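Thread on the Ereo two-arm bench kit, the version with the wrist cameras and the Grastuvora control software bundled. I've had it running padlocks since October. Notes on setup, teleop, data, and whether the price makes sense. Long one.

1/ What you get: two arms with parallel grippers, a printed camera mount for each wrist, mounting plates, cabling, and a license for one workstation. What you don't get: a table, the enclosure, lighting, or the workstation. The order page lists all of that under "site requirements." Read it before you send the PO.

2/ Mechanical assembly took me 11 hours. The manual says one working day, and that would be fair if the rail hardware matched the drawings. Mine shipped with two lengths of bolt and drawings showing one. The short ones go through the plates. The long ones bottom out in the extrusion and feel tight when they aren't.

3/ Calibration is a separate job. Budget another half day. The hand-eye routine drives each wrist camera over a printed target and solves for the mount offset. It converged first try on the left arm. On the right I had to reseat the camera twice before the residual came down.

4/ The task I bought it for: opening padlocks with a key, two-handed. One arm holds the body, the other handles the key. It's a decent stress test for a kit in this bracket. Small parts, shiny metal, a tight insertion, and a twist at the end that wants real wrist torque.
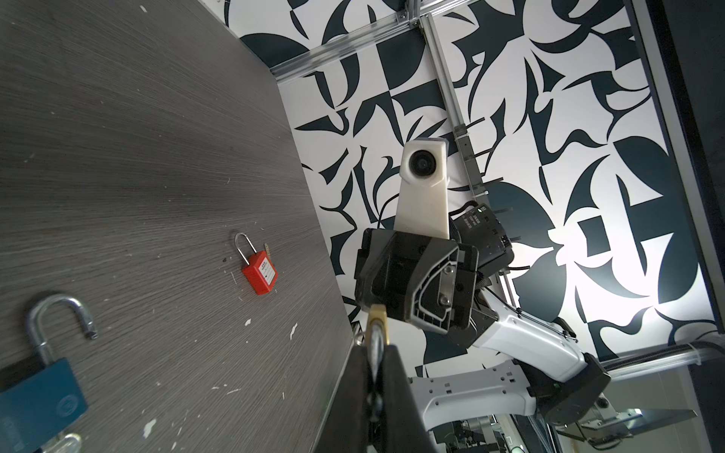 5/ Grip force first. The stock finger pads are smooth molded rubber and they're fine on a lock body held square. Any rotation about the finger axis and the body creeps. Ereo sells a textured pad as an accessory. I tried it, and it helps on the bigger bodies. It should be in the box.

6/ Force control is set by current limit, per gripper, in the config file. There's no force sensor. Expect to tune it per object if your objects vary. The default limit was too timid for the key twist and I raised it in small steps until the stalls stopped.

7/ Teleop. The bundled leader handles are light and the mapping is one to one. Latency is low enough that I stopped thinking about it by the second session. No force feedback, so the operator works from the camera views and learns what a jammed key looks like. New operators over-squeeze for the first hour or so.

8/ The wrist cameras are the best part of the package. At insertion range the overhead view is mostly gripper, and the wrist view is what lets you line up a key with a keyway. Fixed focus, so things very near the fingertips go soft. You can work with it.

9/ The printed mounts are stiff enough. I checked the offset again after 137 episodes and it had moved less than the calibration noise. The screws into the plastic are the weak point. Put in heat-set inserts if you plan on taking the cameras on and off.

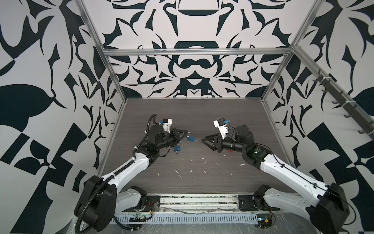

10/ Handoffs are where the base spacing matters. The manual gives a minimum and a maximum distance between bases and no advice on where to land. Go toward the narrow end if your work is bimanual. With the bases at the two ends of the front rail, as I have them, the grippers can meet near the middle of the table with a lock held just above the surface, and the open jaws on the other side can come straight at it. Wider than this and the wrists run out of comfortable angles before the key does.

11/ Collision handling: there's a software keep-out between the arms, on by default. For handoffs you have to shrink it or the motion stops short. The setting is global. I'd like it per task, so that the free-space moves stay conservative. I filed the request with Grastuvora and got a ticket number.

12/ Cable routing. The conduit along the upper link is held by ties, with a service loop at the wrist. Leave the loop larger than looks tidy. I cut mine close on the first pass and the last joint lost range near its limit. Redid it, range came back. Check the camera cable separately, it has its own slack to manage.

13/ Surface finish matters more than I expected. A lock lying flat on a smooth top slides when a finger touches it off center. Also wipe the table between sessions. Small debris shows up in the recordings.

14/ Recording software. Episodes save as video plus joint states with a shared clock. Timestamps were clean in everything I spot-checked. The annotation screen is slow and the keyboard shortcuts can't be remapped. Export to open formats works and doesn't need the paid tier, which was a condition of purchase for me.

15/ Failures to date: one wrist motor that dropped off the bus and one dead USB hub. The motor was replaced under warranty in 6 days, door to door. The hub was mine to replace. Buy a powered industrial one at the start and skip the cheap one.

16/ Compared with the Briltau pair, which I had on loan for two weeks: Briltau has better joints and much better documentation. It costs enough more that you could nearly fit a second Ereo bench. Its wrist camera option is an awkward add-on and blocks part of the gripper's travel. For fine insertion I'd still take the Ereo.

17/ Compared with Tully's single-arm kit: different product. If a vise can hold your part, buy the Tully and a vise. You'll be collecting data the same afternoon.

18/ Support. Email only. Replies are technical and come from people who have used the hardware. Turnaround for me ran from same day to most of a week. There's a user forum with good content on calibration and very little on the software side.

19/ Things I'd change: per-task keep-out zones, textured pads as standard, threaded inserts in the mounts, correct bolt drawings. All cheap fixes.

20/ Would I buy it again: yes, for a lab or a small shop with someone who can read a config file. No for a production cell. It isn't rated for one and Ereo says so in the datasheet.

21/ Prices and firmware behavior as of April 11, 2025. I paid for the kit. The Briltau loan came with no conditions. Config diffs are in the next post if anyone wants them, mostly current limits and the keep-out radius.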